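Checking a bimanual policy before you believe it

Posted 31 Oct 2022 by Mimoza Papadopoulos

Most write-ups of learned manipulation stop at the demo video. I have lost enough evenings to policies that looked fine on video and fell over on the bench that I now distrust the video by default. What follows is the procedure we use at Clallness for deciding whether a two-arm policy on a soft-object task has learned the task or has learned our table. It assumes you already have a trained policy, a recording tool and a stop button you can reach.

The task here is tidying rolled ties and straps into a compartment tray. The software is Jodar, our in-house runner, which loads a policy, feeds it camera and joint data and logs everything it sends back. You can do all of this with any runner that logs commands and not merely measured positions. If yours only logs positions, fix that first. You will need both in step 3.

What you need

A policy checkpoint and the exact config it was trained with
A runner with command logging and a fixed control rate
A fixed camera view you can play back next to the logs
One person on the stop button and one person writing things down

Step 1. Freeze the config

Copy the training config into the run folder. Do not retype it. Jarmila Štěpánek and I once spent a whole day on a policy that drifted left, and the cause was a crop setting that somebody had rounded by hand. The policy was seeing an image shifted by a few pixels. It had coped just well enough to be confusing.

Check these in particular:

- image size, crop and colour order
- joint order, left arm then right arm, or the other way round
- whether the gripper value means opening or closing
- the length of the action chunk
- normalisation statistics, from the training set and not from last month's training set

In Jodar this is

jodar check --run tie_tray --strict

Without the strict flag it prints a warning and carries on, a default I have argued against and lost.

Step 2. Replay before you run

Take a recorded demonstration and play its commands back open loop, with the objects put where they were at the start. The policy is not involved at all. If the replay misses by a wide margin, your problem is calibration or timing, and no amount of retraining will help.

Strap and cloth will not land the same way twice, so don't judge the replay on the object. Judge it on where the grippers go. Put a mark on the table at a known point in the demo and see whether the fingertips return to it.

Step 3. Look at commands against measurements

Plot the commanded and measured position for each joint on the same axes. You want a small, steady lag. If the lag grows during fast moves, the policy is being told about a state the arm has already left. People like to say the network learns to compensate. Sometimes it does, at the one speed it was trained at. Change the control rate and watch it stop compensating.

Then plot the gripper channel on its own. On soft objects the gap between commanded and measured gripper width is often the only contact signal you have. A thin strap gives almost no gap, and so the logs can make a good grasp and a miss look the same. I don't have a fix for that. We check those by eye against the camera playback.

Step 4. Lay the table and run it slowly

Set the objects out, start the camera, and run at half speed with the chunk length turned down. Half speed is not a fair test of the final behaviour and I wouldn't report a score from it. It is for finding out whether the policy does anything alarming near the fixtures, and for seeing what each arm does when the other one has hold of the same object.

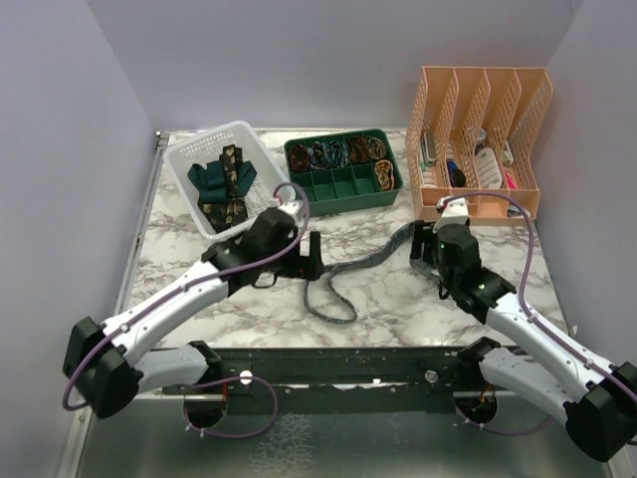
Grey strap between the two grippers, right arm holding one end, left gripper open. Tray and basket behind.

The two-handed part is the one to watch. Placing a finished coil into a compartment is a pick and place, and plenty of policies can manage that. With a strap lying across the table, the arms depend on one another, and an error in either shows up in both.

Write down, for each run, which arm moved first, whether either arm waited, and what happened on a miss. Leave the interpretation for later. "Left arm hesitated" is already an interpretation. "Left arm stationary, right arm moving" is what you saw.

Step 5. Break the scene on purpose

A policy that has learned the table will do well until the table changes. So change it, one thing at a time, and go back to the original layout between changes. We use 5 changes:

1. Move the tray by the width of one compartment.
2. Swap the position of two ties already in the tray.
3. Take out one of the background items, in our case the desk file organiser.
4. Begin with the strap rotated by a quarter turn.
5. Dim the lights.

Number 3 is the one that embarrasses people. The organiser has no part in the task. When we took it away, an early checkpoint started reaching short with the right arm, every time. It had been using a big orange block in the corner as a landmark, and fair enough, we had never moved it during collection. Our success rate up to then had been real and also fairly meaningless.

Number 2 is quieter. If the policy picks its target compartment from which ones are empty, swapping two filled ones should change nothing. If it picks from a remembered pattern of colours, you will see it aim at an occupied slot.

Step 6. Count properly

Decide what counts as success before the first run and put it in writing. Ours reads: the item is rolled, fully inside one empty compartment, both grippers are clear of the tray, and no human hand has touched anything. A coil resting on a divider is a failure. A coil that springs open after release is also a failure, and yes, this makes the numbers worse.

We do 23 runs per condition, a figure that comes from how many we can fit in before lunch and has no statistical merit. It will not separate a decent checkpoint from a slightly better one. If someone shows you two checkpoints a few successes apart on a sample like that, ask them to run it again on another day.

Throw nothing away. Runs stopped by hand are failures. Runs spoiled by a crashed camera process go in a separate column with the reason, and if that column starts to fill up then your system does not work either, whatever the policy is doing.

Step 7. Test the retry

Our training set has 321 demonstrations, almost all of them clean. Operators are proud of their work and quietly bin the messy ones. The result is a policy that has hardly ever seen a missed grasp.

To test it, slide the strap away from the open gripper as it closes, using a long stick and keeping your hand outside the enclosure. Then wait. What we tend to get is one of these:

- it carries on as if holding the strap and rolls thin air
- it stops above the table and makes small movements until the timeout
- it goes back for the strap

Only the last is any use, and I would want to see it more than once. If you don't get it, collect demonstrations which start from the failed state. Adding more clean ones has done nothing for us here.

Common problems

Arm twitches at chunk boundaries. The new chunk disagrees with the end of the last one. Blending overlapping chunks hides this and costs you some responsiveness. Try it, but log the unblended output too, or you will never know how bad the disagreement was.

Both arms freeze. Check timestamps first. One late camera stream will do it, and Jodar will happily feed in a stale image unless you set a maximum age.

Works in the morning, fails after four. Lighting. See number 5 above.

Works for Jarmila, fails for me. She lays the strap down in the same loop she used when collecting. I don't. We now take turns at laying the table and record who did it.

What I'd leave out

The training loss curve. I have never been able to rank two checkpoints by it. The same goes for the smoothness score some tools print at the end of a run. A policy that misses the strap smoothly gets full marks.

We have not tried any of this on the Stojanovska bench, which has a different table and different lighting. That is planned for November, and I expect most of our numbers to drop. The results will go up on this page, with the failures column included.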